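Datitz Modular Screen Panels
Set-up Guide, Section 4: Fitting and Tensioning the Fabric

4.1 Before you start

This section covers fitting fabric infills to a Datitz frame that has already been built and levelled as set out in Section 3. It applies to wall, corner and three-sided layouts. Free-standing single screens are covered in Section 6.

Fabric supplied by Braneck and by Riedl can be used in the same frame. Do not mix the two on one wall. The Riedl cloth has a heavier edge cord and sits deeper in the groove, so neighbouring panels will not line up.

You will need:
Fabric infills, cut and corded
Plisetti roller tool, or the plastic wedge from the parts bag
4 mm hex key
Soft brush
Tape measure
Clean cotton gloves

CAUTION: Cut ends of the beams can be sharp. Fit all end caps before handling fabric near the frame.

4.2 Checking the frame

1. Measure both diagonals of each opening. The difference must not be more than 2 mm.
2. If the difference is greater, loosen the corner brackets on the longer diagonal by half a turn, push the frame square and tighten again.
3. Brush out all grooves. Swarf left in a groove will cut the edge cord.
4. Check that the crossbar is level and that both of its brackets are tight.
5. Check the opening width against the label on the infill. A standard infill is marked 1,000 (width in millimetres) and a half infill 706 (height in millimetres, below the crossbar). The full-height infill is marked 1,907.

Note: The marked size is that of the opening. The cloth itself is cut smaller to allow for stretch. Do not return an infill because it measures short on the bench.

4.3 Fitting the back panel

Always fit the back panel first. Side panels overlap the corner posts and will block access to the rear grooves once they are in place.

1. Leave the fabric unrolled in the room for at least one hour.
2. Find the arrow on the edge cord. The arrow points up.
3. Press the cord into the top groove at the centre, then at each corner.
4. Work outwards from the centre with the roller tool. Do not pull the cloth sideways.
5. Repeat along the bottom groove.
6. Press in both sides, working from top to bottom.
7. Run the roller once round the whole edge.

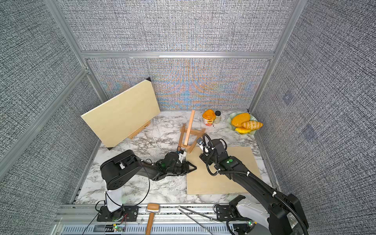 Figure 4-1. Fabric panels in an aluminium frame, with crossbar at the back.

4.4 Fitting the side panels

1. Slide the corner strip over the post.
2. Press the rear edge of the infill into the corner strip first.
3. Fit the top, then the bottom, then the front edge.
4. Check that the weave runs parallel to the post. A slope of more than one thread in the height of the panel is visible from the front and should be corrected now.

CAUTION: Do not use the hex key or any other metal tool to push the cord into the groove.

4.5 Setting the tension

Tension is set with the two grub screws at the foot of each post. Turn both screws by the same amount.

1. Press the centre of the panel with a flat hand.
2. If the cloth touches the rear brace, tighten each screw by a quarter turn and test again.
3. If the corner brackets creak, back off by a quarter turn.
4. Wait ten minutes between adjustments.

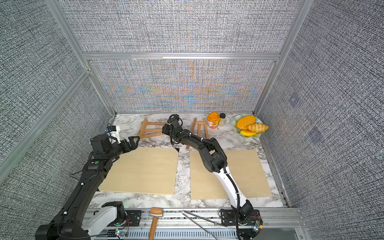 Closely woven cloth can produce a rippled pattern, sometimes coloured, when photographed or viewed through a camera. This is moiré. It comes from the weave and the camera sensor together and is not a fault in the cloth. Changing the tension will not remove it. If the panels are to serve as a backdrop, alter the camera distance or focus slightly, or order the plain felt infill.

4.6 Faults

Loose edge at one corner: cord not seated. Remove 200 mm of cord each side of the corner and roll in again.

Diagonal crease: frame out of square. Repeat 4.2, steps 1 and 2.

Sag after several weeks: normal for new cloth. Repeat 4.5 once. If the sag returns, check the grub screws for wear.

Rattle at the crossbar: bracket loose, or packing washer left out.

4.7 Cleaning

Brush lightly from top to bottom once a month. Marks may be dabbed with a damp cloth and plain water. Do not use solvent or steam. Infills fitted before December need a second tension check after the first cleaning.

Section revised May 6, 2020
Text: Heather Ritchie
Technical check: Torben Rathjen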